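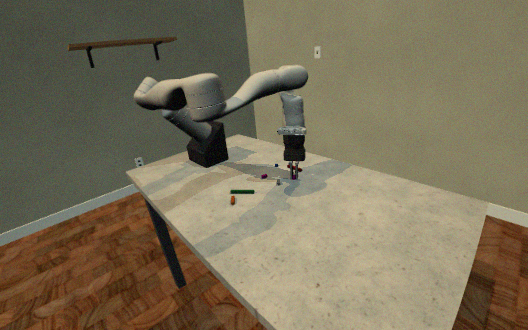 The Karkura cell has had its spring overhaul, and we're very happy with how it came out. For readers new to these pages, Karkura is our simulated bench: one arm, one two-finger gripper, one table in the corner of a room, and a handful of small parts to pick up. It lives entirely in software, but it needs looking after like any other cell. Things drift. Settings get changed for a quick test and never changed back. By the end of January the fingers were coming down slightly off where the planner thought they were, and short pieces like the magenta one at the fingertips were the first to suffer, as you'd expect (a long bar forgives a lot, a stubby cylinder forgives very little). So we took the whole setup back to the base block and worked forward from there.

The base came first. Everything in the cell is measured from it, and we found two files that disagreed about which way it was turned. It was a tiny disagreement! But run a tiny angle out along the full reach of the arm and you've got a miss at the far end. We deleted the older file, made the planner and the simulator read the same one, and reran the reach test at eight spots on the table before touching anything else.

Next came the tool offset, meaning the distance from the flange at the end of the wrist to the tips of the fingers. Ours was still the number from the previous gripper model, with a correction added on top, and then another correction on top of that one. All three are gone. There is now a single value, kept in the gripper's own file, and the Isah planner picks it up at startup. 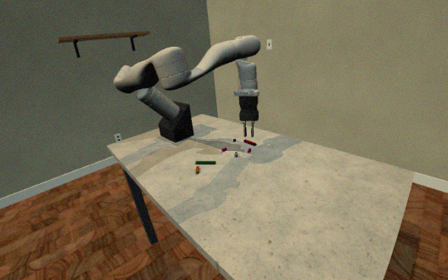 OLLBRIDGE, April 2023. With the offset fixed, we moved on to the approach height, and this was the fun part. The arm now stops with its fingers open above the part, wrist pointing straight down, and checks its position before it goes any lower. The red cylinder makes a good target for this. It lies on its side at a bit of a slant, so if the wrist rotation is wrong you can spot it from across the room, or at least from across the desk.

We also gave the parts a bit of elbow room in the start layout. The old layout file let two pieces spawn touching, and the physics would give them a little kick on the first step, which made a mess of any comparison between runs. The new one insists on a gap all around each piece. The table texture with its gray and tan patches stays exactly as it was. It's a nuisance for the vision side, and we want it to be a nuisance. If the part finder only works on a plain top we'd like to know now.

Then there was the long job, which was contact settings. The Solden physics package lets you set friction separately for each finger, and ours had ended up different left and right. We matched them, shortened the time step, and left the cell cycling for 24 hours. It got through 362 full cycles, and we went over the log with a great deal of coffee. Runs take longer with the shorter step, up to 80 seconds for the slow ones, and we think that's a fair trade.

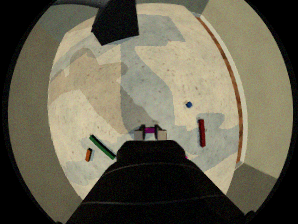
Top-down view over the table: the purple bar between the fingers, the green bar and orange block off to the left.

The top-down camera had its turn too. Its view is rounded, with the corners masked off in black, and the lens settings need to be the same in the renderer and in the part finder. They are now. We love this view for checking finger alignment, as the two black inner faces should look like mirror images of each other, and any twist in the gripper model shows up right away. If you're running your own copy of the cell, look at this one before you go digging through joint angles.

For anyone updating, the order matters: base file, tool offset, approach height, contact settings, camera. Do the camera last. We did it first on our own first try and had to do it again.

Please save your old layout file somewhere safe before you pull the new one. The two formats look alike, and the loader will happily read either without a word of complaint.
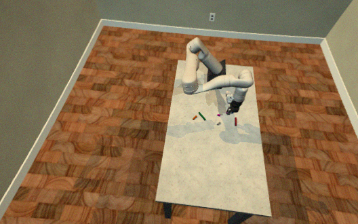 One reader wrote in to ask whether all this fuss over a simulated cell is worth it, given that you can reset the thing with one key. The same reader went on to say that their own copy had been missing short parts for months, that they'd blamed the part finder the whole time, and that the cause was an old tool offset sitting in a file they had forgotten they had. They also asked for a startup check that prints which offset is loaded. We think that's a great idea, and it's going into the next release, along with a warning if the base file and the planner don't match. Keep the letters coming, and if you have a layout that gives the arm trouble, send us the file!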